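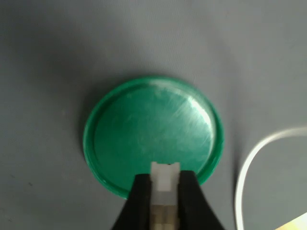 Hartmut Wegener has kept 211 plastic lids in his apartment in Canotthorpe, and he can tell you the diameter of most of them. The jars and tubs they belonged to are gone. "People throw away a good container when the lid is broken," he says, "and they throw away a good lid when the container is broken. I wanted to bring the two sides together."

He began in March, after a winter in which his wife asked him many times to clean the kitchen cabinet. At first he only sorted by size. Then color became important too, because neighbors who came to look for a lid always asked for the color first.

Green ones are his favorites. He likes the simple round type with a raised rim, and he doesn't mind if the top is scratched. "A scratch means that it was used. I wash it, I look at the rim, and if the rim is good, the lid is good." 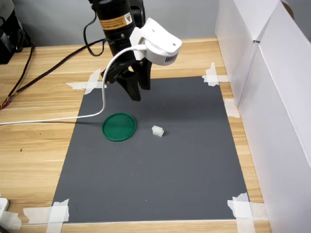

About the work surface he has strong opinions. A lid should lie on something dark and dull, he explains, and the light should come from one side. Then a bent rim shows itself by the shadow. On a bare wooden table he missed such faults for weeks, and he gave away two lids that did not close.

"Gray is best. Black is too much, you lose the dark lids," he says. For fixing a mat he recommends masking tape at the corners. It does not look elegant, and it tears where it wants, but it comes off the wood without a mark – if you do not leave it for the whole summer. 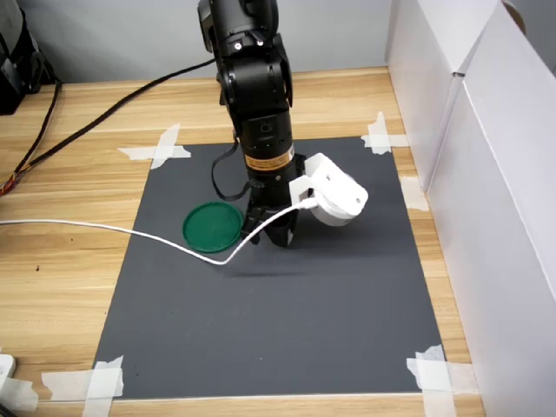 The dark gray mat on the light wooden tabletop.

I asked whether he would ever sell the lids. He shook his head. Jannik Gerlach from the Petersen hardware store offered him a shelf near the entrance, and he is still thinking about it. "On a shelf they get mixed again," he says. "Somebody takes one out, looks at it, and puts it back in the wrong row."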